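We use cookies to remember your preferences and show you things you might like. Accept all | Manage settings

A thread about getting the bedroom back under control, for anyone else whose bed has slowly become a wardrobe with pillows. It's long, so put the kettle on. Aug 11, 2018

I should say first that I'm not a tidy person by nature. I like the look of a made bed very much, and I like the feeling of walking past one, but between the liking and the doing there's usually a week's worth of tops and a pair of trousers I swore I'd wear again.

It began back in May, when we had the carpet up and the speckled floor put down. Lovely and cool underfoot, pale with little grey flecks, and wonderfully forgiving of crumbs. Less forgiving of black socks, which show up from the hallway like seals on an ice floe. 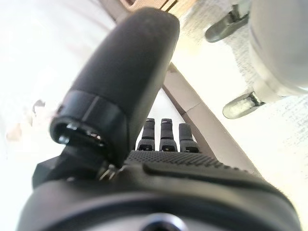
So the floor was no longer an option for clothes, and of course everything migrated upward to the bed. My rule now is that the bed gets made first, clothes or no clothes. Pull the duvet up, smooth it with your forearm, pillows back against the headboard, and THEN deal with the heap on top of it.

I used to do it the other way round (sort first, make the bed after) and I'd run out of puff halfway and end up sleeping beside a stack of folded T-shirts. Making the bed takes a couple of minutes and already the whole room looks as if someone sensible lives in it.

A word on bed runners, as I had three messages about them last time! I was a sceptic. I thought they were for hotels, and for people who own a steamer. But a runner across the foot of the bed turns out to be the best sorting surface in the house. Clothes go there and only there, and the colour hides a multitude of lint.

Mine is a Skorard, bought in their winter clearance. It's 96 centimetres at the widest and I wouldn't go narrower if you mean to work on it. I did look at the Drurkusier one, which was a beautiful thing, but it was dry clean only and I know myself.

While we're here, the grey duvet cover is Raditz, the 500 thread count. They do a 670 as well and I've felt it in the shop, and it's gorgeous, but it creases if you so much as look at it. The 500 comes off the line nearly flat and I give it a tug at the corners and call it done.
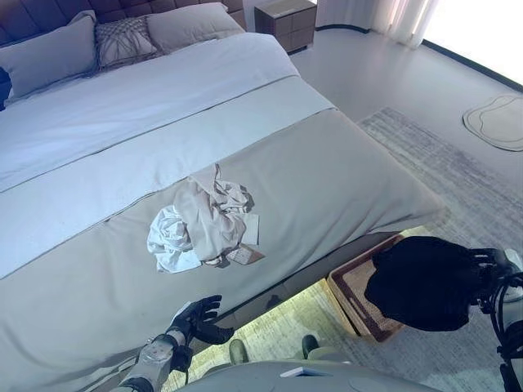

Filed under: BEDROOM / Clothes & Laundry

Right, the heap itself. I don't make neat categories at this stage, I only pull out the darks. Anything black comes off first and goes straight in its own load, after a very sad episode with a cream blouse that I'm still not ready to discuss in detail.

Whites and the pale things, your beiges and soft pinks, can sit bundled together for the minute. Nothing terrible will happen to them. Then I go through them one by one, and I do give everything a shake, because I've found tissues, a bus ticket and once an entire teaspoon.

The basket lives on the floor at the foot of the bed. I had it in the corner by the window for years and never once walked over to it. Moving it a few steps made more difference than any of the storage boxes I've bought, and I have bought a great many storage boxes.

Low and woven is what I'd look for. The tall hampers swallow things, and you find your favourite cardigan at the bottom in spring. With a low one you can see what's in there, and when it's full it's full, and off you go to the machine.

Somebody asked whether the cushion in the middle is a nuisance. The woven, crisscross one? A bit, yes! It has to go somewhere at night and it catches on my rings. But two plain pillows on their own looked so bare against the dark headboard, and I'd been eyeing that cushion at Joshi for ages, so it stays.

The quilted headboard wants a going over with the brush attachment now and then, as the dust settles along the lines of the squares. I do it whenever I change the sheets, or every second time, or when my sister is coming.

I kept a tally this winter of how many days the bed was properly made before I left the house. 107 so far, which for me is a personal best by a very long way. A few of those were made with me still half in my dressing gown, and I'm counting them.

Next thread will be the wardrobe, if I can get the left-hand door to open all the way. If you've got a trick for sticky runners, please pop it in the replies. I've already tried candle wax.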